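4. Plier les écharpes et les grandes pièces de tissu

Ce chapitre concerne les pièces longues et souples de la collection Lilier : écharpes, étoles, chemins de table. Pour les draps et les housses, voir le chapitre 5. Pour les tissus doublés, ne suivez pas cette méthode, la doublure se déplace et le pli devient faux.

4.1 Ce qu'il faut préparer

Une surface plate, plus large que la pièce à plier. Une table convient très bien, le sol aussi s'il est propre et sec.
Un tissu de fond, lisse et de couleur claire. Il protège la pièce contre la poussière et contre les petits défauts de la surface.
Le ruban de coton livré dans la boîte Nuden, référence 886.
Une feuille de papier de soie par pièce.

Attention : enlevez les bagues et les bracelets avant de commencer. Un fil tiré dans une maille ne se répare pas facilement.

4.2 Poser le tissu de fond

1. Balayez la surface et passez un chiffon sec. Sur un carrelage, insistez sur les joints, où la poussière reste.
2. Étendez le tissu de fond, l'endroit vers le haut. L'ourlet cousu doit se trouver de votre côté, il servira de ligne de repère.
3. Lissez avec le plat de la main, du centre vers les bords. De légères ondulations peuvent rester, elles ne gênent pas le travail. Un pli dur, par contre, doit être enlevé, car il se marque dans la pièce du dessus.

Note : un tissu de fond un peu satiné glisse sur les carreaux. Si cela vous dérange, placez un poids à chaque coin - un livre suffit.

4.3 Déposer la pièce et l'ouvrir

1. Posez la pièce sur le tissu de fond comme elle vient, sans chercher à la mettre droite tout de suite.
2. Cherchez les deux extrémités. Il est plus simple de les trouver maintenant que lorsque la pièce est à moitié ouverte.
3. Prenez une extrémité entre le pouce et les doigts, sur toute la largeur si possible, et soulevez doucement. Ne tirez jamais par un seul coin.
4. Détordez la pièce dans le sens où elle tourne. Si vous sentez une résistance, arrêtez et regardez sous le pli.

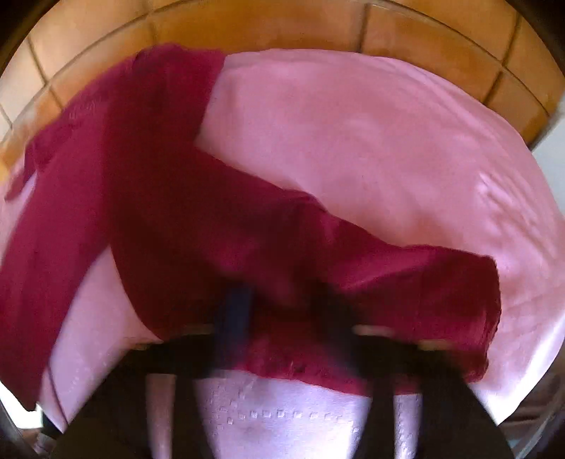

Figure 4-1. Pièce rouge foncé sur tissu de fond rose clair, froissée.

5. Tournez la pièce pour que sa longueur soit parallèle à l'ourlet du tissu de fond.
6. Aplatissez-la par petites sections, toujours à partir du milieu. Avec une maille, appuyez sans frotter.
7. Contrôlez les extrémités. Quelques fils libres sont normaux sur un bord effiloché. Ne les coupez pas au ras : laissez au moins 3 mm.

Attention : les teintes foncées, et surtout les rouges, peuvent déteindre sur un fond clair si elles sont encore humides. Laissez sécher la pièce à l'air pendant 12 heures après le lavage, puis vérifiez avec un mouchoir blanc sur une petite partie cachée.

4.4 Plier

1. Rabattez un long côté sur l'autre, bord contre bord. Si la pièce fait plus de 20 cm de large une fois pliée, rabattez encore une fois.
2. Posez la feuille de papier de soie au milieu. Elle ne doit pas dépasser.
3. Ramenez les deux extrémités vers le centre. Elles se touchent, mais elles ne se couvrent pas.
4. Pliez en deux, comme on ferme un livre.
5. Passez le ruban une seule fois autour et faites un nœud simple. Ne serrez pas, le ruban laisse une marque qui part difficilement sur le tricot.

Note : pour les mailles très épaisses, Renata Ibarra, de notre atelier, préfère rouler la pièce autour du papier de soie. Les deux manières sont correctes. Le rouleau prend plus de place dans le tiroir, mais il évite le pli central.

4.5 Ranger

Rangez les pièces à plat, les plus lourdes en bas. Séparez les couleurs foncées et les couleurs claires, ou mettez une feuille de papier entre elles. Le tissu de fond se plie en dernier et se garde sur le dessus de la boîte, ainsi il est prêt pour la prochaine fois.

Dépliez chaque pièce une fois par an, de préférence en février quand l'air est sec, et repliez-la en déplaçant un peu les plis.

Si un pli reste visible après le rangement, voir 6.2, Défroisser à la vapeur.

Texte : Zulema Cabral. Révision du 27 juil. 2020.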